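Ticket 1836: Gripper finger selection for letter tile cell, hold on purchase request
Queue: Equipment planning
Status: Open, waiting on vendor
Priority: Normal
Opened: 25/03/2018
Related: budget line 941 (end-of-arm tooling)

SUMMARY

The purchase request for the Rultero parallel gripper was written against the catalog finger set. Before we release the money we need to know if the catalog fingers can pick flat square tiles off a mat and set them on the sloped rack. If they can't, the request has to be rewritten to include custom fingers, and the lead time changes.

The simulated cell was set up in Fisito with the layout we plan to build: arm on a mounting plate left of center, long black mat to the right of it, wooden stand with a ledge across the mat, orange tiles lying flat.

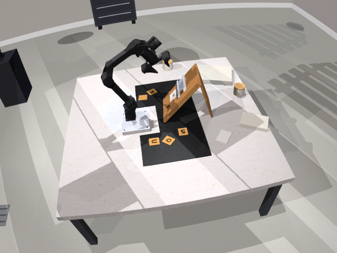 The work was limited to tooling. Arm reach, controller and floor space were closed under the earlier request and are not reopened.

ENTRY 1

Checked the quote from Ondau. It covers the gripper body, one finger set, the flange adapter and the cable. It doesn't cover a wrist camera or its bracket. The original request assumed both were bundled. They need their own line.

Ondau quotes up to 60 days for custom fingers, counted from drawing approval. Catalog fingers ship with the gripper. Anything custom that is approved late pushes the install past the November window.

ENTRY 2

Problem statement for the fingers, as sent to the vendor:

Tiles lie flat, so the only graspable surfaces are the edges. The fingertips have to come down close to the mat without touching it. Tiles can lie at any angle to each other. Where they sit close together, the fingers need clearance beside the one being picked. A wide finger pushes the neighbor.

Asked Ondau for a dimensioned drawing of the tip. The catalog page gives stroke and payload only. Payload is not a concern with parts this light.

ENTRY 3

Reviewed the gripper view in the simulation. Main question was whether a camera at the wrist sees enough of the parts to be worth budgeting for. The characters are legible from there, including the rotated ones. The right finger covers part of the nearest tile, so part of that tile's outline is lost at close range.
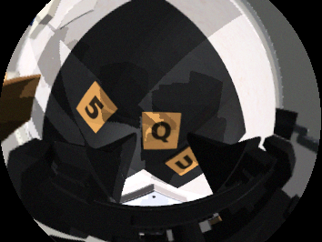 Gripper view, tiles "5", "Q" and "U" between the fingers. Right finger overlaps the edge of the "U" tile.

Recommendation from this entry: keep the wrist camera in the plan, and add a fixed overhead camera as an option. Character reading can be done from overhead before the approach starts.

ENTRY 4

Second quote received from Bailly. Their gripper body costs more, but the tips are replaceable without changing the whole finger. Spare tips come in packs of 20. For a cell where tip wear is expected this may come out cheaper over the service period. Running cost comparison is attached to the budget line.

Bailly has not confirmed that their adapter fits our flange. Don't compare totals until that is in writing.

OPEN ITEMS

Tip drawing from Ondau. Requested, not received.
Flange adapter confirmation from Bailly. Requested, not received.
Separate budget line for wrist camera and bracket. Draft entered.
Option line for overhead camera. Not started.
Repeat the approach in Fisito with the real tip geometry once a drawing arrives.

Purchase request stays on hold. Next update when either vendor replies.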